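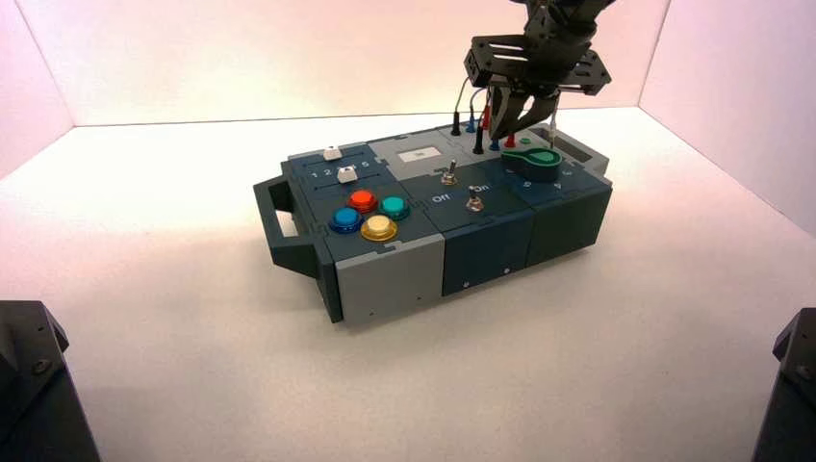

Beispiele sammeln für das Taskboard, Zwischenstand

6. Oktober 2022

Seit September nehmen wir im Projekt Pinwood Vorführungen am Taskboard auf. Ich steuere die Arme von Hand, das System schreibt Gelenkwinkel, Greiferöffnung und die Kamerabilder mit, und daraus soll später ein Modell lernen, die Handgriffe selbst auszuführen. Stand heute liegen 1063 Episoden auf der Platte.

Das Board hat zwei Schieber mit einer Skala von 1 bis 5, zwei Kippschalter, Taster in vier Farben, einen grünen Drehknopf und ein Feld mit Bananensteckern. Eine Episode ist bei mir immer genau ein Handgriff, also zum Beispiel »unterer Schieber auf 4« oder »oberer Schalter auf On«. Am Anfang hatte ich längere Abläufe aufgenommen, acht Handgriffe am Stück. Davon bin ich wieder weg. Wenn beim sechsten etwas danebenging, war die ganze Aufnahme schwer zu gebrauchen, und das Zerschneiden hinterher hat mehr Zeit gekostet als das Aufnehmen.

Was gut läuft

Die Kippschalter sind dankbar. Der Hebel ist zwar klein, aber man kann ihn mit geschlossenen Fingern schieben und muss nichts greifen. Auch der Drehknopf geht inzwischen, wenn ich vorher überlege, wie weit sich das Handgelenk noch drehen lässt.

Was nicht gut läuft

Bananenstecker. Die Kabel stehen in Bögen über dem Board und kommen ständig vor eine der Kameras. Außerdem sitzen die Stecker so dicht, dass ich beim Greifen gern den Nachbarn mitnehme. Für diese Aufgabe habe ich bisher am meisten verworfen. Ich lasse die Fehlversuche trotzdem gespeichert, mit eigenem Etikett, vielleicht sind sie für Gavurach noch zu etwas gut - so heißt bei uns das Skript, das die Episoden nach Erfolg sortiert.

Bei den Schiebern war das Problem ein anderes. Von oben sieht man die Kappe gut, aber kurz vor dem Kontakt verdecken die Finger sie fast ganz. Am Bildschirm nehme ich deshalb für die letzten Zentimeter die Ansicht vom Handgelenk dazu.

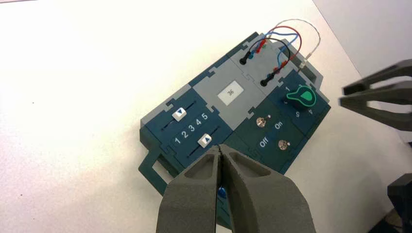

Blick vom Handgelenk auf das Board, die Fingerspitzen über dem Bereich der Schieber.

Lage des Boards

In den ersten Tagen lag das Board immer gleich, und das Testmodell konnte danach auch nur diese eine Lage. Jetzt verschiebe und drehe ich es nach jeweils 11 Episoden. Die Startstellung der Schieber würfelt Pumeck aus, ein kleines Programm, das mir vor jeder Aufnahme auch die Aufgabe anzeigt.

Als Nächstes kommen wieder die Stecker dran, zuerst nur Rot und Blau. Schwarz hebe ich mir auf, bis ich die Kabel besser im Griff habe.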